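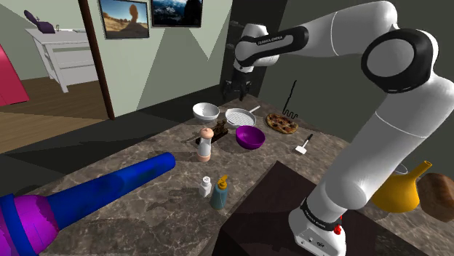
My job went from resetting a real kitchen to reviewing simulated robot runs. How do I get a fair job description and quota out of this?

Posted by wipedown_wendover in Work & Careers > Automation at work
October 2020

Hi all, long post, sorry, I've been chewing on this for a while.

I work at a place called Castby. We're a small outfit and the product is software for kitchen robot arms (clearing a counter, putting things away, that sort of thing). Until this summer I was what they called a scene assistant. There were two of us. We stood in a test kitchen all day and put stuff back. The arm would move a bowl, or drop it, and we'd walk in, set everything out again according to a printed sheet, wipe the counter, walk out, press the button. Over and over. It wasn't glamorous but I was on my feet, I had somebody to talk to, and when the arm went home with its joints grumbling I knew what kind of day it had had.

Now nearly all of that is done in simulation. The counter fills itself. The program throws a frying pan and a pizza and a whisk sort of thing and a pepper mill and a loaf of bread on there, wherever it likes, and resets itself before I've picked up my coffee. So the resetting, meaning my whole job, is gone. They kept us both, which I'm grateful for, and moved us to reviewing. I look at stills and short clips from the runs and fill in a form: what's on the counter, what's near the gripper, is it holding anything, does anything look wrong. The review screen is a program called Clarkosine and it's fine, except that it logs me out whenever I go to lunch.

My problems, in no special order:

- My job description still says scene assistant, with the lifting and the cleaning and all that. Nothing in it about reviewing. My manager says "we'll get to it in December."

- The quota. I'm supposed to do up to 40 scenes a shift. Somebody set that number by looking at easy ones, I'm sure of it. A bare counter with a single bowl takes no time. But then I get a crowded one where there's a little dark brown block half hidden behind the pepper mill, and a clear glass on the far side that barely shows against the background, and I'm leaning into the monitor for ages. Same credit for both.

- The form wants a name for everything. There's a blue and magenta thing that keeps turning up. I've been calling it a hair dryer. My coworker calls it a toy pump. We both got marked down for "inconsistent naming" and I still don't know what it is!! In the real kitchen I could have picked it up and looked at the bottom.

- The holding question. Say the arm has a dark brown stand or rack or whatever between its fingers, tilted over, with the purple bowl not far off. Do I write down that it's holding it? Sure. But the form also has a box for "grasp quality" and I have a single still. I can't tell you if it's about to slip. I used to be able to hear it slip.

- It's lonely. I know that sounds silly. We sit at opposite ends of the office with headphones on.

I'm not against the change, I want to say that. The pay is the same and my knees are a lot happier. I just feel like I fell into a different job sideways and the paperwork (and the training, there was none) never came along. Has anyone been through this? What do I ask for, and in what order? And is it rude to push before December when they could have just let me go? 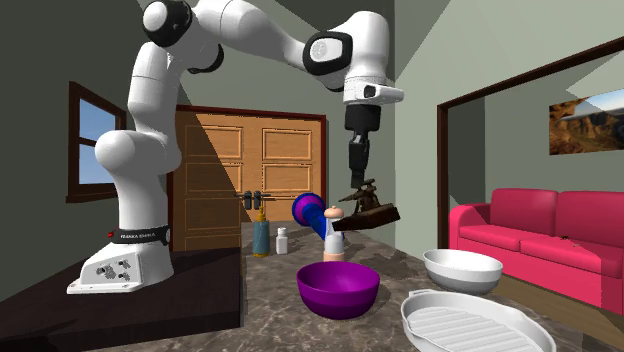

REPLIES - OLDEST FIRST

breakroom_left
Helpful: marked by the original poster

Not rude. Please push. I did a version of this in a parcel warehouse, the Jurnness one if anybody here knows it, where I went from lifting boxes to watching a sorter on a monitor and clearing its mistakes. I'd been there 11 years and I was so relieved to be kept that I didn't ask for anything, and I regretted it. By the time I did speak up, the quota had been sitting there long enough that everybody treated it like the weather.

What I'd do in your shoes:

Start with the record, before any meeting. For two weeks write down each scene you review, when you opened it, when you finished, and one word for how crowded it was. I used "easy" and "ugh". Paper is fine. Your program may log the times too, but don't count on being shown them.

Then go in with the quota first and the job description second. A manager can fix a quota on her own, usually, and the job description has to travel through whoever does HR. If you lead with the slow thing you'll get "December" again and the meeting will be over. What you want is for the crowded scenes to count for more than the bare ones. They already know how many objects the program put on the counter, it's a computer, it put them there! So weighting them is no great favor to ask.

On grasp quality, ask for a "can't tell from this" option. I'd be pretty firm about that one. If the form makes you guess, then somebody downstream is going to treat your guess as a fact and it's going to have your login on it. If they need to know about slipping they can give you the clip for that scene instead of the still. Until you have the option, put it in the comments every single time, in the same words, so it can be searched for later.

And get the new duties in an email even if the official document waits. Something like "just confirming that since the move my work is reviewing and I'm no longer expected to do the lifting and cleaning." They reply "yep" and you have it in writing. That matters if they ever get busy and want you to do both, which happened to me, twice over the holidays.

The lonely part isn't silly. I lost the whole crew I used to eat with because the monitor room had its own break times. Ask to move your desk. It costs them nothing.

stapler_on_4th
 
just quit lol. they're having you teach it your job, then you're out. seen it at my brother-in-law's plant

gravy_and_grids

I'm going to disagree with the one above me, because I'm on the other end of this. I write the checklists for a team that reviews simulated scenes (different company, we use the Tesfamariam labeling tool, which also logs people out at lunch, so you have my sympathy). People who used to stand in the real kitchen are the best reviewers I have. They look at an arm hanging over a pile of dishes and they know which thing on that counter is going to be a pain to pick up. I can't get that out of someone new in a training session. So no, I wouldn't assume you're on your way out, though of course I don't know your bosses.

About the naming. You shouldn't be guessing at all! Every object in a simulated scene was loaded from somewhere and it has a name in a list. Ask whoever builds the scenes for that list, with a little picture next to each entry. Ours is taped up over the desks. If they won't share it, then the two of you should sit down and agree on your own words ("blue magenta thing" is a perfectly good label as long as you both use it) and send it to your manager so that it's on record before the next round of marks. And I'd ask for the old marks to be taken off. You were scored against an answer key that you weren't given.

One warning on the object list though. It will tell you what was loaded, and your job is partly to say what can be seen. Those can be different. If there's a clear glass you can hardly make out, say that it's hard to make out. Don't tidy it up to match the list. The scene builders on my team love getting those notes and they never think to ask for them.

On the quota I agree with breakroom_left, log your times. I'd add that some of the slowness may be the setup. Ask for a bigger monitor and a zoom key. I was embarrassed by how much faster my folks got when I finally bought them decent screens (I had been fiddling with the form for months).

Also ask if you can review in pairs for part of the shift. We do it for the crowded ones, one person calls out what's there and the other types, and then they swap. Management liked it because the naming arguments stopped. My reviewers liked it because they got to talk to each other.

wipedown_wendover
(original poster)

Thank you both, this is so much more than I hoped for. I've started the log, and "ugh" is already in the lead. My coworker is up for asking about the pairs thing, so we're going in together after lunch on payday, quota first. And I asked the scene builder for the list this morning - she said sure and seemed surprised that we didn't have it. I'll come back and say what the blue magenta thing is called once she sends it over.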